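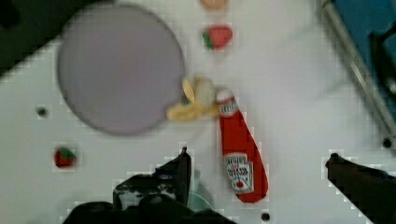 Thank you, Borghild, for your answer about the play kitchen things. I have put them all on the white table to see what goes with what before I pack the box. The ketchup bottle and the half-peeled banana take more space than I expected, and the strawberry rolls away when I am not careful. I think the big lavender-grey plate should go in first, at the bottom.

Borghild Boström wrote:
> Please keep every plate with the food that
> belongs to it. In February we got a box from
> Voketti with only cups in it, and the children
> were disappointed. Box 11 is still free.
> Borghild

I agree with this. There are two oval plates, so I tried the second one with the bottle.
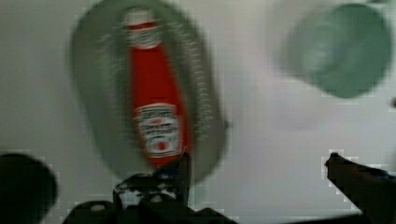
Ketchup on the second plate, green cup at the top right.

The bottle can travel like this if I wrap a tea towel round both. My question is about the cups. Should they go in box 11 also, or do you prefer them together with the pans from Solberg? I can do both, but I must know before I write the list.

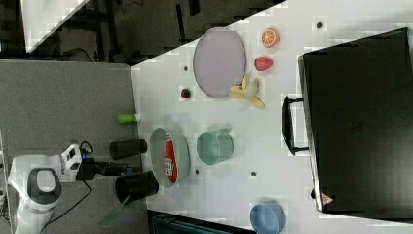

Vidar asked also if we want to keep the small fruit pieces. I would keep them in a cloth bag with a label, so that they do not fall out when somebody lifts the box. If nobody is against it, I will close the box tomorrow at 4 in the afternoon.

With kind regards,
Vratislav Jurčo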